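Belton Shoe Deodoriser Sachets
Product code 562

Belton sachets are filled with bamboo charcoal and cedar. Put one in each shoe before storing.

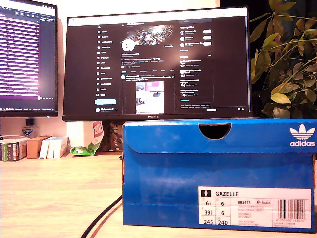 Gazelle box, lid on

Sold in packs of 3 pairs. Each sachet lasts up to 83 days - air it on a windowsill once a month.

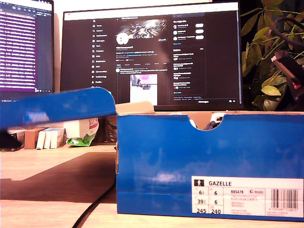 Box, something shoe-like inside

Not suitable for wet shoes. Let them dry first.
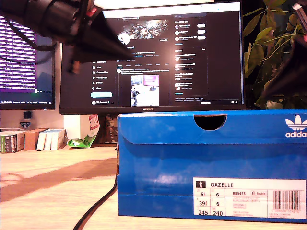
Delivery
Sent from our Emness warehouse. Orders placed in August may take longer.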